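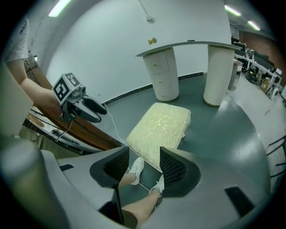
White sneakers, cream floor cushion

Floor cushion gone flat after one winter: refill, replace the foam, or give up?

tullell_v
Posted Mar 19, 2025

Looking for opinions on fill. I have a set of square floor cushions, cream fabric with a faint gold floral or vine pattern on the cover. Bought in January from a Jorkby clearance. They are sold as "polyester fill" with no weight given on the tag. New, they held me off the floor fine. Now I can feel the floor through them if I sit for more than a few minutes.

Covers are in good shape and I want to keep them. Options as I see them:

1. Open the inner bag and add more loose polyester.
2. Cut a foam slab to size and drop it in.
3. Buckwheat hulls.

I weigh 171 pounds and sit on these most evenings, usually with my legs out in front. Floor is smooth, no rug. Budget is low but not zero.

Vaughan

radebe_upholstery
Reply #1

Option 2. Loose polyester mats down under point load and adding more of it gets you a lumpy cushion that goes flat again a bit later. The fibers lose their crimp and it doesn't come back.

Use a 2 inch slab at a density of 2.5 pounds per cubic foot or better. Look at density first and firmness second. People buy on firmness because that's the number on the shelf label, then wonder why the foam is dead in a year. A firm, low density foam feels good in the store and breaks down fast.

Cut the slab half an inch over the cover size on each side so it fills the corners.

H. Aebischer
Reply #2

Disagree on 2 inches. For an adult sitting straight on hardwood, 2 inches bottoms out unless the foam is very firm, and then it's like sitting on a gym mat. I would go 3 inches minimum, or 2 inches of firm with 1 inch of something softer glued on top.

Also disagree on the half inch oversize. On a 3 inch slab that bows the top panel and pulls on the zipper. Quarter inch is plenty.

radebe_upholstery
Reply #3

These are flat floor cushions. The cover doesn't have a boxed side for 3 inches. Put 3 inches in a knife-edge cover and the corners won't fill and the seams take all the strain.

Vaughan, does yours have a side panel or are the two faces sewn straight to each other?

tullell_v
Reply #4

Two faces sewn together, no side panel. Corners are rounded. Zipper runs along one side and stops short of both corners.

radebe_upholstery
Reply #5

Then 3 inches is out unless you resew the cover.

H. Aebischer
Reply #6

Fair on the seam point. I assumed boxed. In that case I'd say a 2 inch slab wrapped in a thin layer of batting, with the top and bottom edges of the foam beveled. The wrap fills the corners and hides the edge of the slab. Trace the corners from the cover turned inside out, not from the old fill.

zsteyn
Reply #7

Nobody has mentioned option 3. I changed five cushions over to buckwheat and would do it again. Hulls don't compress the way fiber does, they shift. You top up now and then as they break down.

Downsides are weight and noise. A big square one is a pain to move for vacuuming. You need a tightly woven inner bag with its own zipper or you will be finding hulls under the couch.

Thulani Chauke
Reply #8

Buckwheat is good for a small round cushion that you sit on upright. In a wide flat square it all migrates to the edges and you sit in a hole. You'd need to quilt the inner bag into channels, and now you're sewing more than if you had boxed the cover.

zsteyn
Reply #9

Mine don't migrate. They are overfilled a little, which is probably why. I'll grant that mine are smaller than a standard floor square.

elmarie_dp
Reply #10

Before buying anything, try the cheap fix. Take the inner out, pull the fill apart by hand, and run it in the dryer on low with a couple of clean tennis balls. Check the tag first. I got seven more months out of mine that way.

I'd also put a nonslip pad under it. Cushions that slide on hardwood wear through on the bottom face at the corners.

radebe_upholstery
Reply #11

The dryer trick works on fill that's clumped. It does very little for fill that's crushed. No harm in trying it.

tullell_v
Reply #12

Tried the dryer on one. It gained some height and lost almost all of it again after two evenings, so I'm calling it crushed.

Priced the foam. Local shop wants 150 for enough to do the whole set in 2.5 density, cut square, and I round the corners myself. There's also a Trikine remnant pack for a lot less but the listing doesn't give a density.

H. Aebischer
Reply #13

No density listed means don't buy it. Get one slab from the local shop and do a single cushion first. An electric carving knife does the corners.

tullell_v
Reply #14

One slab ordered, plus batting. Will post back once I've sat on it for a few weeks.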